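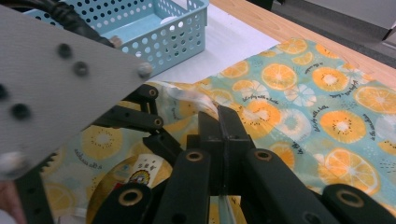

Call for participants: working group on good practice for hand-held gripper recording

Stindside is looking for people to help write a common set of rules for recording household tasks with hand-held grippers. Many groups now collect this kind of data, but each one has its own habits. One team starts the recording with the jaws open, another with the jaws closed. When the data is put together later, these small differences cost a lot of work.

A first draft of the rules exists. It has 93 points, and we know that several of them say the same thing twice. The chapter on cloth and other soft items is the weakest part, and we would like to begin there.

Who can apply

We welcome operators, people who check and label recordings, safety officers and engineers. You do not need a university degree. You should have done at least 102 hours of recording or checking work, at any company or laboratory. Please be able to read and write simple English, as the rules will be published in this language.

What you will do

Participants join five online meetings, starting in October. Between the meetings you test parts of the draft at your own workplace and send us written comments. Topics include how to hold the tool, when a trial must be stopped, how to note a failed grasp, how to clean the jaws, and how to keep names, letters and faces out of the recordings. The last topic will probably need more than one meeting — opinions in the group are already quite different.

Each participant receives 1599 euros after the final meeting. Travel is not required. Your name will be listed in the published rules if you wish so.

How to apply

Send a short letter, one page at most, to Declan Gilmartin at the Stindside office. Tell us which kind of tasks you have worked with, and describe one rule from your workplace that you find useful or that you would like to change. Please do not attach recordings from your employer.

Applications from Fevano and Adeleke staff are also accepted, but no more than two persons per company can take part.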